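Section 2: Setting up your Viso compartment box

Before first use, wipe the box with a soft damp cloth and let it dry. Work on a flat table with room behind the box for the lid.

1. Put the box down with the latches towards you.
2. Release both latches and fold the lid right back until it lies flat.

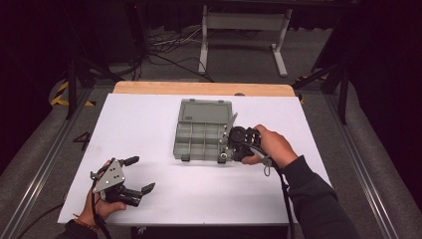
Skinorach, September 6, 2021

Note: this section replaces the February sheet, which covered the older 11-compartment box. The hinge is the same on both.

3. Check that the latches hang freely. If one is stiff, work it up and down a few times by hand – do not use oil.

Caution: do not lift the box by its open lid.

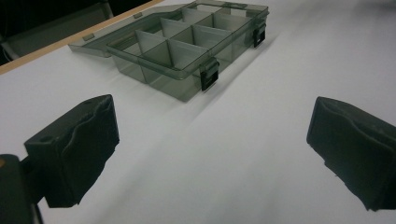

Fig. 2 – Lid folded back, latches open.

4. Sort your small hardware on the table first. Keep nuts, washers and screws in separate heaps, and throw out any with damaged threads.
5. Fill one compartment at a time. Leave a little space below the rim so that the lid can close.

Caution: do not load more than 200 g into any one compartment.
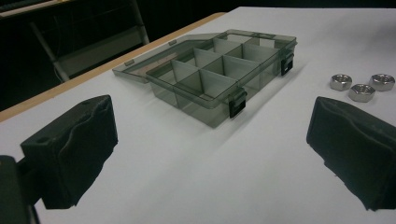

Fig. 3 – Open box and three hex nuts.

6. Close the lid and press each latch until it clicks. Keep the box level when carrying it.

Spare latches are sold in pairs, part 29.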